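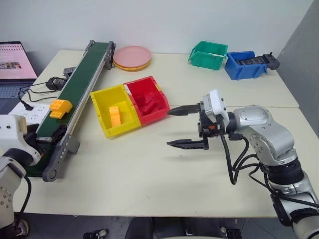
浅色桌面上的彩色盒箱与盘子

苏斯霍尔姆（Susholm）生活文化研究所
关于公开征集“家中餐具”口述与记录项目参与家庭的通知

各有关家庭、社区及关心日常生活史的朋友：

苏斯霍尔姆生活文化研究所现面向社会公开征集参与家庭，共同完成“家中餐具”口述与记录项目。项目由本所日常生活史研究室主持，普利纳诺（Plinano）档案馆协助保存资料，研究室负责人为内莱·费尔默朗（Nele Vermeulen）。现将有关事项通知如下。

一、项目背景

碗、盘、勺、筷、茶具和各式盛器，是家庭中使用最频繁的物品，也是最少被记录的物品。博物馆所藏餐具多为成套、完整、出处清楚的器物，普通人家橱柜里的情形则大不相同：不同年代、不同来源的碗盘叠放在一起，有的缺了口仍在使用，有的完好无损却从未上过桌，有的只在年节或来客时取出。一户人家保留什么、替换什么、由谁来决定，往往牵涉婚嫁、搬迁、分家、赡养老人等一系列家庭经历。

本所此前在老城区开展过一次小规模入户访谈，整理过程中发现，受访者谈及餐具时的叙述远比预想的丰富。多数家庭能够说出某只汤碗的来历，却说不清日常所用的饭碗是何时买的；同一家庭的两代人对“好碗”的理解也常有出入。上述材料数量有限，且以年长者的讲述为主，尚不足以支持进一步研究。为此，本所决定扩大征集范围，并将租住家庭、合住家庭和独居者一并纳入。

二、征集对象与名额

本次共征集200户家庭。“家庭”在本项目中指共同使用一处厨房的居住单位，不以亲属关系为前提。独居者按一户计算。

报名家庭应当符合以下条件：

（一）在现居住地连续居住满一年，且近期没有搬迁计划；
（二）家中经常开火做饭，每周在家用餐不少于三次；
（三）至少有一名年满十八周岁的成员愿意担任主要联系人，并能全程参与；
（四）其他共同居住的成年人知悉并同意参与本项目；
（五）能够使用中文进行交谈。使用方言者同样欢迎，研究室将视情况安排熟悉该方言的访谈员。

餐具的数量、价值和年代均不作为遴选依据。本所特别希望收到以下几类家庭的报名：三代及以上同住的家庭，新近组建的家庭，由不同地区饮食习惯的成员组成的家庭，以及因工作或求学与他人合住者。

从事陶瓷、玻璃制品或餐具销售的个人可以报名，但请在报名表中注明职业，以便研究室在分析时另行处理。

三、参与内容

入选家庭需要完成以下工作。

首次访谈。访谈员到访一次，时长约一个半小时，内容包括家庭成员构成、居住经历、日常用餐安排及主要餐具的来历。访谈全程录音。如主要联系人不便录音，可改为笔录，请在报名时说明。

橱柜清点。由家庭成员与访谈员共同填写清点表。清点范围限于日常存放餐具的柜、架和抽屉，储藏室及封存的箱子由家庭自行决定是否纳入。清点表不记录价格，对于受访者认为贵重的物品，亦可不作登记。

用餐日志。主要联系人在连续20天内填写日志，每日一页，写明当天在家用了哪几餐、由谁取用餐具、用后由谁清洗和归位。漏填一两日并无妨碍，请保留空白页，不要事后补写。

结束访谈。日志完成后进行，可以当面进行，也可以通过电话进行，时长半小时左右，主要就日志中的内容作补充询问。

此外，研究室将从入选家庭中选取20户进行较深入的家庭史访谈，访谈次数和时间另行商定。是否参加由家庭自愿决定，不影响其在主项目中的参与资格和应得酬金。

四、酬金与费用

每户家庭完成首次访谈、橱柜清点、用餐日志和结束访谈后，可获得200元酬金，由主要联系人签收。中途退出者，已完成首次访谈的，发放酬金的一半。

参与者无需缴纳任何费用，也无需为本项目购置或更换任何餐具。请勿因访谈员到访而特意整理橱柜。清点过程中如因访谈员操作造成物品损坏，由本所负责赔偿；对于损坏前已存在的裂纹和缺口，双方应在清点表上事先注明。

参加家庭史访谈的家庭，除酬金外，可获赠项目文集一册以及本户访谈的整理稿。

五、资料使用与隐私保护

（一）所有访谈录音、清点表和日志均以编号保存，姓名、住址和联系方式另行存放，仅限研究室负责人及指定的联络人员查阅。

（二）研究成果中引用访谈内容时，一律使用化名，并对可能辨认出具体家庭的细节作必要处理。参与者希望使用真实姓名的，须另行签署书面同意书。

（三）项目结束后，整理稿将移交普利纳诺档案馆，供研究者申请阅览。录音是否一并移交，由各家庭自行选择，可选项包括移交、限期封存后移交和不移交。

（四）参与者可在整理稿移交之前随时要求更正、删减或撤回本户资料，无须说明理由。已经发表的研究成果不在撤回范围之内。

（五）访谈中涉及的家庭纠纷、健康状况、财产分配等内容，访谈员不得向其他参与家庭或所在社区透露。

（六）未成年人可以在场，也可以自愿参与谈话，但须事先取得监护人同意。未成年人的发言不单独引用。

六、报名方式

有意参与者请填写《“家中餐具”项目家庭报名表》。报名表可在本所一层接待处领取，也可在吉拉尔多（Giraldo）社区图书馆和弗洛托夫（Flotov）街区文化站领取。填妥后交回任一领取点即可。行动不便者可委托他人代为领取和提交，但同意栏须由本人签字。

报名表中“家中最常使用的一件餐具”一栏，请用几句话作答，不限文体，不要求附照片。该栏内容用于研究室了解各户的大致情况，不作评分。

同一居住地址只接受一份报名。合住者如分别使用各自的餐具而共用厨房，请推举一人填写，并在备注中写明各人的使用情况。

七、遴选与通知

报名自2025年7月21日起受理，名额报满即止。研究室将按照居住类型、成员年龄和所在街区进行分组，在各组内以抽签方式确定入选家庭。某一组报名不足时，空余名额调剂至其他组。

入选家庭将收到电话通知，并在通知后收到书面知情同意书。请仔细阅读后再行签署，如有疑问，可以要求联络人员当面解释。三次联系未果的，视为放弃，由同组候补家庭递补。未入选家庭的报名表由研究室统一销毁，愿意留作候补的请在表中勾选。

首次访谈将分批进行，全部入户工作计划于11月结束。访谈时间尽量依照各家庭的作息安排，可选上午、下午或晚饭之后。因故需要改期者，请至少提前一天告知联络人员。

八、访谈员到访须知

访谈员到访时佩戴本所工作证，并出示载有本户编号的介绍函。如来人不能出示上述证件，请不要开门，并及时向接待处核实。访谈员不得接受家庭赠送的礼品，亦不在受访家庭用餐，敬请谅解。茶水除外。

除知情同意书和酬金签收单外，访谈员不会要求参与者签署其他文件，也不会索取银行账户、证件复印件或密码。访谈员不对家中物品作价值鉴定，不代为联系买卖或修补。

家中饲养宠物者，请在报名表中注明，以便研究室安排合适的人员。

九、咨询

有关征集条件、访谈内容和资料保存的问题，可在工作时间前往本所接待处咨询，或将书面意见投入接待处意见箱，注明“日常生活史研究室收”。涉及知情同意及资料撤回的事项，由内莱·费尔默朗负责答复。

社区组织、老年活动中心及学校如希望集中了解本项目，可与研究室联系，由研究室派员前往介绍。集中介绍不代替个人报名，任何单位不得代替居民作出参与决定。

本通知由苏斯霍尔姆生活文化研究所日常生活史研究室负责解释。

附件：
1.“家中餐具”项目家庭报名表
2. 知情同意书（样本）
3. 用餐日志填写说明

苏斯霍尔姆生活文化研究所
日常生活史研究室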